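Why do two people carry a big board better than one?

Have you ever tried to move something that was too wide for your arms? It might have been a tabletop, a shelf or a sheet of thick card for a school display. Big flat things are awkward. Sometimes they are not even very heavy, but they still bump into door frames and slip out of your fingers. This page explains why, and how people who move furniture deal with it.

What is a panel?

A panel is a flat piece of material with straight edges. Lots of furniture is made from panels. A desk has one for its top. A wardrobe has two for its sides, one for its back and more for its doors and shelves. If you took a bookcase apart, you would end up with a pile of panels and a bag of screws.

Panels can be made of wood, metal, plastic, glass or thick card. Many have a smooth or painted surface, and some have tiny speckles in the colour, which help to hide small scratches.

Finding the balance point

Everything has a point where it balances. Try this with a ruler. Lay it across one finger and slide it along until it stays level. You will find the balance point near the middle.

A panel has a balance point too. If the panel is the same all over, the balance point is right in the centre. That is a nuisance for anyone carrying it, as the centre of a big panel is a long way from the edges, and the edges are the only places you can get a good grip.

Now hold the ruler flat by one end, between your finger and thumb. You can feel the other end trying to drop. The ruler weighs very little, so you can stop it easily. A tabletop does the same thing with much more force. The weight is out in front of you, and it twists your wrists downwards. This twisting effect is called a turning force. The further the weight is from your hands, the stronger the turning force becomes.

Sharing the load

When there is a person at each end, the twisting problem goes away. One end can't drop, as somebody is holding it up. Each person carries half the weight, as long as the panel is level and they are both holding it at the ends.

Here is a sum to show how it works. Imagine a desk top that weighs 40 kilograms. With one person at each end, each of them holds up 20 kilograms. That is still heavy, and it is a job for grown-ups, but it is far easier than 40.

If one person moves their hands in towards the middle, the sharing changes. The person nearer the middle now carries more, and the person at the far end carries less. The same thing happens on stairs, where the person at the bottom often feels more of the weight. Furniture movers usually put the stronger person there.

Where do your hands go?

Look at your own hand. Your four fingers can curl in one direction, and your thumb can press against them from the other side. This is a very useful shape for holding the edge of something flat. The fingers go underneath and do the lifting. The thumb goes on top and stops the panel from tipping or sliding.

It also matters how far apart your hands are. If they are close together in the middle of the edge, the panel can rock from side to side like a seesaw. If they are spread out, with one near each corner, it stays much steadier.

Two hands at each end make four holding places altogether. A table has four legs, with one near each corner, and it stands steady in much the same way. 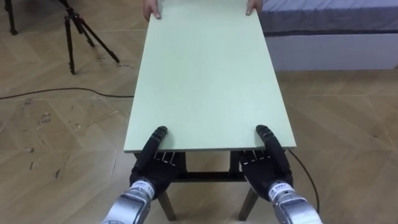 Talking while you carry

Two people carrying the same thing have to move at the same speed. If one walks faster, the panel gets pushed into the other person's tummy or pulled out of their fingers. The easiest way to keep together is to talk.

Movers use short, clear words such as "up", "stop", "left a bit" and "down". Before lifting, one of them says "one, two, three, lift". It helps to agree whether the lift happens on three or after three – people get this wrong all the time.

One person often has to walk backwards. They can't see where they are going, so the other one looks out for them and warns them about steps, rugs and toys on the floor.

Putting it down

Putting a panel down needs as much care as picking it up. Both people bend their knees and keep their backs straight. They lower it slowly and watch their fingers. Fingers underneath a panel can get trapped between it and the floor, so it is a good idea to rest one edge on something soft first, such as a folded blanket, and then slide your hands out.

Try it yourself

You will need a large piece of cardboard, a small soft toy and a friend.

1. Put the toy in the middle of the cardboard.
2. Try to carry the cardboard flat by holding one edge. What happens to the far side?
3. Ask your friend to hold the opposite edge. Walk across the room together without letting the toy fall off.
4. Do it again with your hands close together, and then with your hands near the corners. Which way is steadier?
5. Try it without talking.

Use cardboard for this and leave the real furniture to the adults.

Words to remember

Panel: a flat piece of material with straight edges.
Balance point: the place where an object balances.
Turning force: a push or pull that makes something twist or turn.
Grip: the way you hold on to something.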